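4.2 What the bookkeepers told us

I went in thinking small shops hated payroll more than anything. Nope! Of the 140 owners in our Trenthorpe sample, 70 said receipts were the real headache, and most of them still kept paper ones (Berwyn Eynon, my co-author, found this very funny, being a shoebox man himself). We coded 1019 receipts by hand over 6 weeks in June and July, and I'd happily never see a till roll again. Faded ink gave us the most trouble, so we logged those separately.

Figure 3. A table at Kenel, the second site.
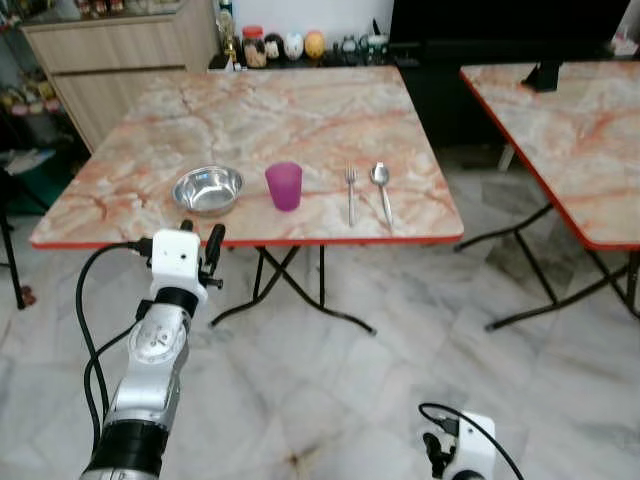
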